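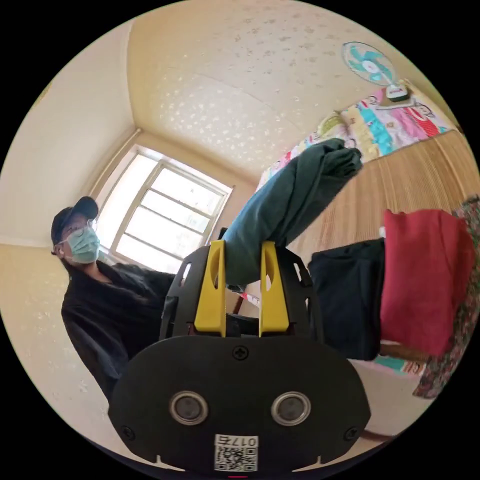

What's the best surface for folding clothes in a small bedroom? The bed, as long as you put something flat and a bit stiff on top of the sheet first.

September, mid-morning. Ledwood folding notes, second page (the first page has coffee on it, sorry Alcides, I'll copy it out).

So we're back in the bedroom and the light is great, big window, lots of sun coming in. The pile today is 43 pieces, all from the Siqueira bag, and I want every one of them to end up as a long narrow bundle that fits the Rullow drawer. The drawer is the boss here. It's shallow and kind of deep front to back, so the usual square store fold wastes half of it.

What I've been doing: lay the piece out, smooth it from the middle with both hands, sides in, then in half the long way. Smooth again. Only after that do I decide whether it needs a roll at the end. The dark green things want to be rolled, the fabric creases if you look at it wrong and a flat fold just opens back up. Denim types hold a flat fold on their own and get fatter if you roll them, so don't!

The woven mat was the big improvement (brown and tan stripes, the one that usually lives in the closet). On the bare sheet everything slid toward whoever was pulling. With the mat down, the stripes also give me a line to square the edges against, and I didn't expect to like that as much as I do. The sheet underneath still has the monkeys on it and I refuse to change it.

Mat stops short of the side of the bed, so keep the work up on top of it. Anything that hangs over onto the print will drag the rest with it.

Timing, first go: 15 minutes for the shirts alone, which is slow, but I was also writing. Drawer inside measures 126 mm high, so three flat bundles stacked and then it starts to catch. Need to try two and a roll.
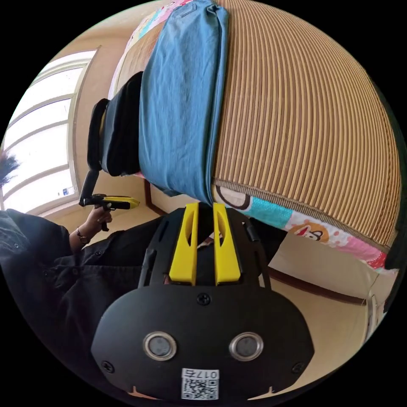
Nayara Dantas says I'm making the long bundles too long, and that one more fold across the middle would let them stand up on edge in the drawer, so you can see all of them without digging. She also wants jeans kept out of the Rullow completely and hung on the back of the door. Fair, though the door hooks are already full of belts.

Tried her extra fold on two of the blue ones. They stand if there's a neighbor on each side and flop if there isn't. Might work with the Flillaline dividers, if anybody knows which box those went into.

Still to do:
socks, not started
ask Alcides about cutting the dividers down, they're around 200 mm tall
put the mat back in the closet when we're done, flat, not rolled up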